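The woman who repairs tables in Drerkville

Reading time: 3 minutes

When I came to the workshop of Jayanthi Nadar, she was sitting on the floor and looking at the bottom side of a table. She asked me to wait. After some minutes she stood up, cleaned her hands on her trousers and told me that the table was made by two different persons.

"One was patient and the other one was in a hurry," she said. "You can see it in the joints. I like the one in a hurry more, he had better ideas."

Nadar is 46 years old and she repairs old kitchen and dining tables in Drerkville. Before this she worked in the office of a shipping company in Arndale, where she prepared invoices. She learned the work with wood in the evenings, from a neighbor of her parents, and for a long time she did not take any money for it.

"I was afraid that if I take money, people will expect something perfect," she told me. "Then a woman paid me anyway. She put the money in my coat. I found it at home and I was a little angry with her, and the next day I looked for a room to rent."

The room has one window and a stove which she does not use in June or later, until the cold comes back. She keeps a notebook for all the tables. The last number written in it is 748. Some of them came to her more than once, and then they keep their old number.

Most customers ask her to make the top look new. She tries to talk with them first. Stains from pans, marks of a knife, the light area where a cloth was lying for many years: in her opinion the family should decide about each of these separately.

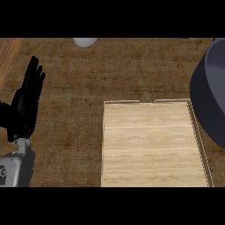

"People say to me, please take everything away," she said. "I ask them to eat at the table for one more week and to call me after. Half of them change their mind. The other half are right also, it is their table."

I asked her which job was the most difficult. She thought about it and spoke of a long table from a boarding house in Darau, with 6 legs, and no two of them had the same length. The owner did not want them corrected, as the floor of the dining room was also not straight. Nadar traveled there to measure the floor. The table went back to exactly the same place, and the owner drew the position of the legs with chalk.

She does not have an assistant now. Her niece Reshma Nkosi helps with the letters and the prices, which Nadar says are too low according to Reshma and too high according to herself. They argue about it on the telephone.

Before I left, she showed me the tin of wax from her teacher, which is almost empty. She makes her own wax now, but she has not thrown out the tin. I asked if she has a good table at home.

"I have a small one from a shop," she said. "One leg is loose. I put a folded paper under it."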